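Home | Archive | Threads | Search | Join the list

Betdale Rooms and Workspaces List
Posted 1/18/18 by Sreekumar Kurup
Re: Leave the ceiling open or box it in?

Hello all,

Aníbal's message has been sitting in my inbox and I've been itching to answer it, as it's a question I've lived with for years (and bored most of my family with). I'll quote the main part so people who joined after December can follow:

> Aníbal Correia wrote:
>
> We've taken on the upper floor of the old Rinaldi building and have to decide about the ceiling before the desks go in. At the moment it is all bare beams and metal decking. The builder wants to put in a suspended grid with square tiles and flat light panels. He says it will be warmer and quieter, and he's quoted 4,000 for it, lights included.
>
> My partner loves it as it is. I go back and forth. It looks marvellous in the morning and like a car park by teatime. Has anyone kept theirs open and been happy? And what do you do for lighting? We also have one long brick wall which the builder would like to plasterboard over, and I would like to keep.
>
> Aníbal

Keep the brick! I'll say that first and get it out of my system. Once you've boarded over a brick wall you won't see it again in your lifetime, and it does so much for a room that is otherwise white and grey.

On the ceiling, I'm on your partner's side, though I do see why you waver. Bare decking on its own can be grim. Painted white, beams and all, it is a different animal. The ribs catch the light in long soft lines, and you get the height without the gloom. Our first room at Miltitz had dark green steel overhead and we all went about feeling we were under a bridge. Two coats of matt white and people came in asking if we'd put in new windows. It's a horrible job, mind. You paint with your head tipped back and it runs down your sleeve, and the ribs take far more paint than you'd think – go for a sprayer if you can empty the room first.
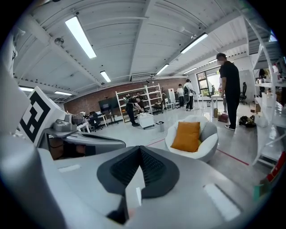 Betdale Rooms List, Vol. 4, p. 50

White beams, white decking and a reddish-brown brick wall at the far side: I could look at that combination all day. The long fluorescent fittings suit it too. They're plain things and they don't pretend to be anything else, and with steel overhead that seems right to me. I also like a black monitor and a black chair against brick, with a white desk close by. You hardly need any other colour.

Notice the grey air-conditioning unit on the back wall as well. With an open ceiling you can't tuck things away above tiles, so every unit and every little white fitting is going to be on show. I've come to enjoy that. You do need to plan it, though. Walk round with the electrician and chalk the runs on the floor before he drills anything. Ours at Bitia went wherever the drill happened to be that afternoon and there's one cable that goes diagonally across two bays for no purpose whatever. I still look at it.

For lighting, hang the tubes so they run the same way as the desks and keep them off the screens. If you're buying new, get LED ones in the same long shape and go for the warmer white. The cold ones turn brick a sort of liver colour, which may be your teatime car park. Put the rows on separate switches too. We didn't, and it's all on or all off, even when one person is in early with a flask.

Noise is the one place where your builder has a point. Steel and brick throw sound about, and I won't claim otherwise. We hung felt panels between the beams over the desks and put down a thick rug by the door, and phone calls became bearable. It was up to 4,000 with the fitting, so don't expect to save a fortune against the tiles. I'd still do it again tomorrow. Warmth I can't speak to as well – what's on top of your decking? If there's decent insulation up there you may be fine. If there's only felt, ask somebody who knows roofs before you spend a penny on paint.

Do send us pictures when you've decided, whichever way it goes. I'd love to see that brick.

Sreekumar

Comments

bettina_k: Seconding separate switches. We had it done afterwards and it meant all the trunking coming down again.

Old Tom: Tiles every time for me. I like a ceiling I can dust.

Aníbal Correia: Thank you, Sreekumar, this is a great help. I went up a ladder to check and there are boards of insulation over the decking, quite thick. Brick is staying. Which felt panels did you use, and did you glue them or hang them on wire?

Sreekumar Kurup: Wire! Glue let go in the first hot spell. Will dig out the name of the panels.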